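중고 데스크톱 부품 정리 기록. 이 스레드에 순서대로 적음. 2018년 5월 13일.

대상은 창고 재고 34대 중 첫 번째. 라벨은 Rareter, 내부 자산번호 897. 목적은 재조립 연습용으로 부품 단위 분해 순서를 확정하는 것.

작업 전 전원 코드 분리, 전원 버튼 5초 누름. 측면 패널 나사는 따로 보관. 케이스는 반드시 눕힌다. 세운 상태에서는 보드에 수직으로 힘을 줄 수 없다.

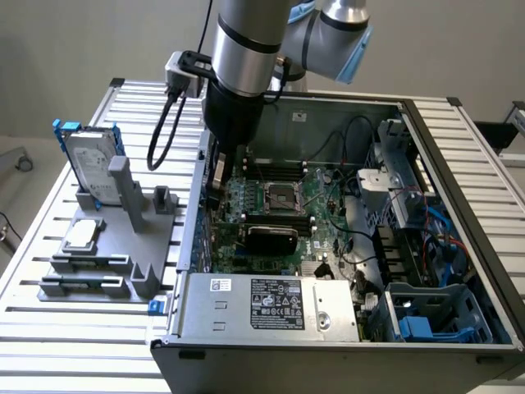 분해 순서는 CPU, 메모리, 드라이브, 확장 카드, 파워 순으로 잡았다. 소켓이 비어 있을 때 먼저 볼 것은 고정 프레임의 변형 여부. 위쪽으로 늘어진 검은 전선은 메모리 슬롯 작업 전에 벽 쪽으로 밀어 둔다. 빨강과 파랑 SATA 케이블은 색으로 포트 구분해서 메모. 파워는 무거우니 마지막.

Glenys Hartley가 4월에 쓴 순서표에는 파워가 맨 앞이었다. 케이블을 전부 먼저 뽑아야 해서 시간이 더 걸린다. 변경함.

메모리는 양쪽 래치를 끝까지 젖힌 다음 수직으로 뺀다. 한쪽만 젖히고 당기면 슬롯이 상한다. 재장착은 홈 위치부터 확인.

떼어낸 부품은 작업대 옆 연습판에 올려 위치를 맞춰 본다. 케이스 안보다 손 넣을 공간이 넓어서 방향 확인이 쉽다.

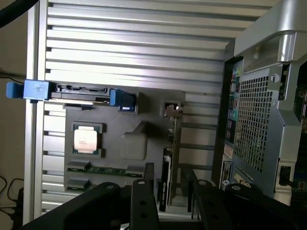 CPU 방향은 무엇으로 맞추나?
모서리의 삼각 표시를 소켓 쪽 표시와 맞춘다. 힘을 주지 않고 내려놓아 수평으로 앉으면 맞은 것이고, 기울면 다시 든다.

서멀 페이스트는 재조립 때마다 닦고 새로 바른다. 연습용이라도 동일.

다음은 Drullmont 라벨 기종. 나사 규격이 달라 순서표를 따로 만든다. Reece Rowbotham이 정리한 나사 목록은 대략 1,609개 기준이라 재고 확인 후 올림.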